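Stuven 1750 Countertop Dishwasher
Section 4: Water Connection and First Cycle

Read this section before you connect the appliance. Installation takes one person and an adjustable wrench. Model 1714 uses the same hoses but a different drain fitting; see the sheet packed with that model.

4.1 Connecting the inlet hose

1. Close the cold water valve under the sink.
2. Check that the rubber washer is seated flat inside each end of the inlet hose.
3. Thread the straight end of the hose onto the valve by hand, then tighten a quarter turn with the wrench.
4. Thread the angled end onto the inlet at the rear of the cabinet. Hand tighten only.
5. Open the valve slowly and check both joints for drips.

CAUTION: Do not connect the appliance to a hot water line above 154 °F. Damage to the inlet valve from overheating is not covered by the warranty.

Note: In hard water areas, fit the Donati inline filter between the valve and the hose. The arrow on the filter body must point toward the appliance.

4.2 Routing the drain hose

1. Hook the drain hose over the edge of the sink and secure it with the suction clip.
2. Keep the highest point of the hose at least 14 inches above the base of the appliance.
3. Remove any kinks - a pinched hose will stop the cycle and show code E3.

Do not extend the drain hose. A longer replacement can be ordered from the Nindville parts depot.

4.3 Running the first cycle

1. Remove the foam blocks from the rack and spray arm.
2. Spin the spray arm by hand. It must turn freely.
3. Run the Rinse program with no dishes and no detergent.
4. When the door unlocks, wipe the filter cup and refit it with a clockwise turn until it clicks.

4.4 Sorting items before loading

Set everything out on a flat surface first. Scrape off food residue and keep groceries apart from the items to be washed. Plates go in the lower slots, with bowls and mugs face down on the upper rack. Place a colander at the side of the rack, clear of the spray arm.
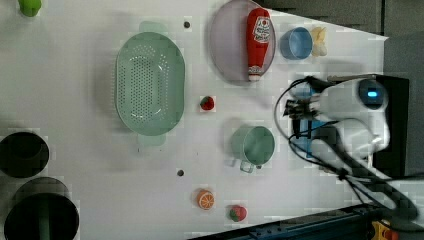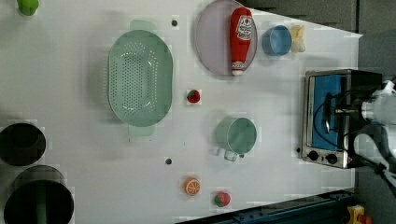
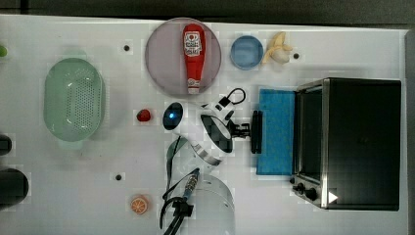 Colander, plate and ketchup bottle on a white tabletop.

CAUTION: Plastic items not marked dishwasher safe may warp. Keep light plastic away from the heating element.

4.5 Detergent and rinse aid

1. Fill the detergent cup to the lower line for a half load or the upper line for a full load.
2. Close the lid until it latches.
3. Fill the rinse aid chamber until the indicator turns dark. Wipe up any spill before starting - excess rinse aid causes foaming.

Rustitz tablets may be used with the Normal and Heavy programs. They do not dissolve fully in the Rinse program. Program times are listed in Section 5.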